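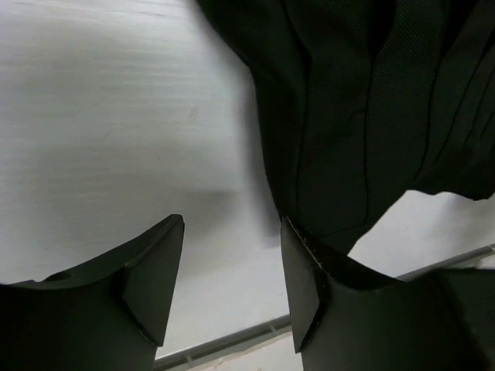
Twill

Twill is one of the three basic weaves, along with plain weave and satin, and it's the one I end up talking about at parties (sorry, everyone). If you're wearing jeans or chinos right now, you're wearing it. The easy way to spot it is the slanted lines running across the cloth, which weavers call wales.

How it works

Every woven cloth has two sets of threads: the warp, which runs the length of the loom, and the weft, which goes side to side. In plain weave the weft goes over one, under one, all the way across. In twill it goes over one and under two or more, and then on the next row the whole pattern shifts over by a single thread. That little shift is where the diagonal comes from! When I first learned to weave I kept forgetting it, and I made a very long scarf of something that wasn't twill at all.

Weavers write the pattern as a fraction. A 2/1 twill has the warp going over two weft threads and under one, and that's your basic denim. A 2/2 twill is even on both sides, so the back looks like the front with the lines leaning the other way.

Left hand, right hand

Lines that climb from lower left to upper right make a right-hand twill, also called a Z twill. The opposite is left-hand, or S twill. People who love denim will tell you left-hand feels softer, and I agree with them, though it depends a lot on which way the yarn was spun. My friend Vilgot Kristiansen says he can tell with his eyes shut. I haven't tested him.

Reverse the direction every so often and you get herringbone, the broken zigzag on old coats. Cross the lines over each other and you get diamonds, and from there you can go as far as your patience lets you. My own loom, a secondhand Muron with a sticky treadle, holds 603 warp threads for a blanket, and I've had to rethread the lot over one mistake near the left edge.

Why people like it

Twill threads cross less often than plain weave threads do, so you can pack more of them in. You get a heavier cloth that still bends and drapes nicely. It also hides dirt pretty well (ask anyone with kids), and wrinkles fall out of it faster. It does ravel at a cut edge, so finish your seams before you wash anything.

Dark twill can be a pain to sew, by the way. The lines are hard to see at night under a yellow bulb, and if two pants legs are cut in opposite directions they'll catch the light differently. Mark the wrong side with chalk before you cut.

Related cloths

Gabardine, serge, drill, denim, cavalry twill and most tartans are all twills. Houndstooth is too, with the check coming from groups of dark and light threads in a 2/2 weave.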